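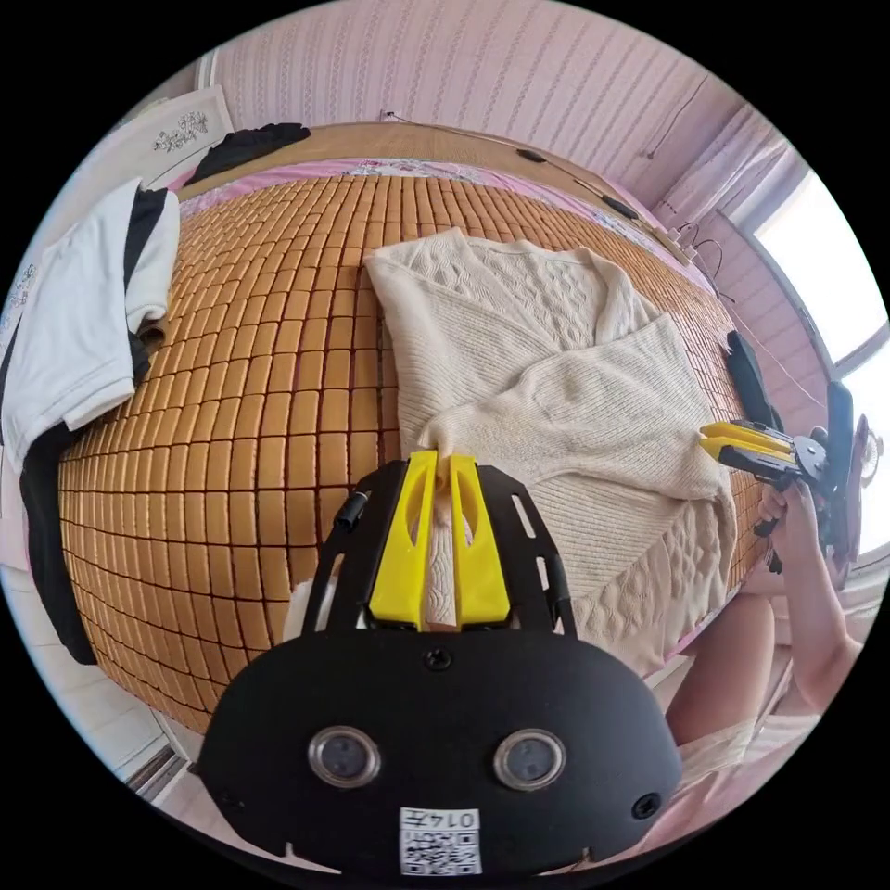
Fig. 8. Cable-knit sweater spread on a woven mat.

Folding knitwear for the Presero storage bag

Use this section for sweaters and cardigans. For shirts, see section 9.

1. Clear a space on a bed or table large enough for the whole garment.

2. Lay the garment face down and smooth it from the collar to the hem. Fasten any buttons first.

CAUTION: Remove pins and brooches. They can tear the bag lining.

3. Fold one side in to the middle. Lay the sleeve straight down along the body.
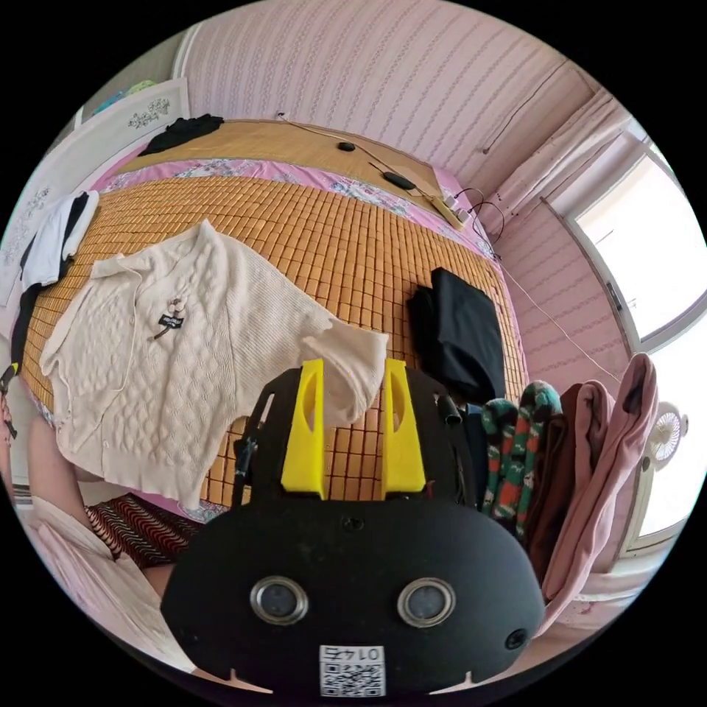
4. Repeat on the other side. Short sleeves need only one fold and should stay inside the width of the body.

5. Bring the hem up to the collar. Fold thick cable knits once only.

6. Place the garment in the bag with the folded edge toward the zipper. Stop when the bag is almost full.

Note: The medium bag holds up to 800 grams of knitwear. Do not hang heavy knits, as the shoulders will stretch.

To label the bag, go to section 11.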